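Home Help > Kitchen & Food > Storage

September 2024 - posted by Stumby

**How do I keep limes from going rock hard?**

I bought a big bag of limes in June because they were cheap, and I've been hooked on fresh limeade ever since. My trouble is keeping them. I leave them in a bowl on the counter and within a week or so half of them feel like golf balls and give me maybe a teaspoon of juice. My mother kept hers the same way and I don't remember this ever happening! Is it the fridge or the counter? And can I save the hard ones I've already got?

349 views - 9 comments - Share

Deltolton

Fridge, always. I put mine in a zip bag, squeeze out most of the air and stick them in the crisper drawer, and they stay good for three or four weeks. Wipe them off first if they're damp - one soggy lime will turn the whole bag moldy. I used to leave mine out too (they do look nice in a bowl) but I got tired of throwing them away.

For the hard ones, try ten or fifteen seconds in the microwave, then roll them on the counter under your palm, pressing down pretty firmly. Cut them lengthwise instead of across the middle. You won't get a full lime's worth, but it's better than a teaspoon. If one is brown inside or smells off, toss it.

Helpful (296) - Reply

rakgate_mike

just buy the bottled stuff, tastes the same to me

Helpful (2) - Reply

Ottar Nygård

Please don't buy the bottled stuff, ha. If you've got more than you can use, juice the whole lot while they're still soft and freeze it in an ice cube tray. Once the cubes are solid, move them to a freezer bag. Two cubes in a tall glass with sugar and water is my limeade all summer long. Grate the zest off before you cut them and freeze that too, it's great in rice.

When you're shopping, pick limes that feel heavy and have thin, smooth skin. The bumpy ones have let me down more than once, even when they were a nice dark green.

Helpful (770) - Reply 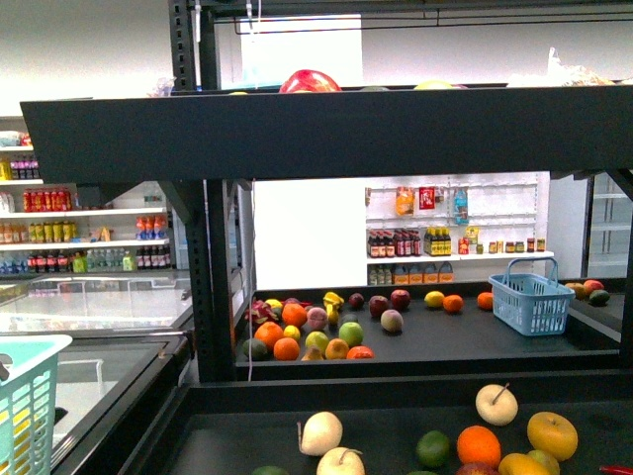 Can I freeze limes whole if I don't have time to juice them?

Sure, just wash and dry them and put them in a freezer bag. They go mushy once they thaw, so they're no good for slices, but the juice is fine for drinks and cooking.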